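Greltavstead Hall, Kitchen and Dining Room
Monthly safety checklist, January
Checked by: Elis Skyrme
Copy to: Wissam Hamdan

1. Exits and walkways
Back door opens fully from inside: OK
Front hall clear: NOT OK
Exit sign lit: OK
Comment: Folding chairs stacked in the front hall again, leaving less than 40 inches to get past. Moved them to the store room during the check. Please tell the evening groups.

2. Fire equipment
Extinguisher by the stove, gauge in the green: OK
Fire blanket on its hook: OK
Smoke alarm test: OK
Comment: The tag on the hall extinguisher is hard to read. Elias Qudah to ask Brinkmann for a new one at the next service.

3. Stove and hood
Burners light and shut off: OK
Hood filter clean: NOT OK
Comment: Grease on the filter, left side worse than right. Soak and refit before the next supper. Oven held at 400 on the test, no complaint there.

4. Tables and table covers
Legs locked, no wobble: OK
Cloth not hanging into the walkway: OK
Utensils put back after use: NOT OK
Comment: Green cloth with the white border is fine to keep using. Ladle and lint roller left on it, toward the border. The ladle goes on the rail by the stove, the roller in the cleaning closet. 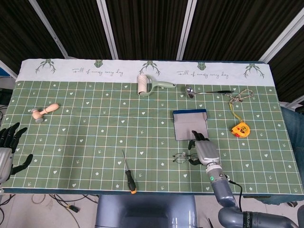 5. Electrical
Cords free of damage: OK
Outlets near sink trip on test: OK
Nothing plugged into an extension: NOT OK
Comment: Tesari kettle and the 900 watt microwave were both on one power strip. Strip removed. Each now has its own wall outlet.

6. First aid
Box sealed and stocked: NOT OK
Burn gel in date: OK
Comment: Short on large bandages. Fabrice Marty is ordering.

Carried over from last month: loose tile by the sink, still loose. Mat placed over it for now, taped on all four sides.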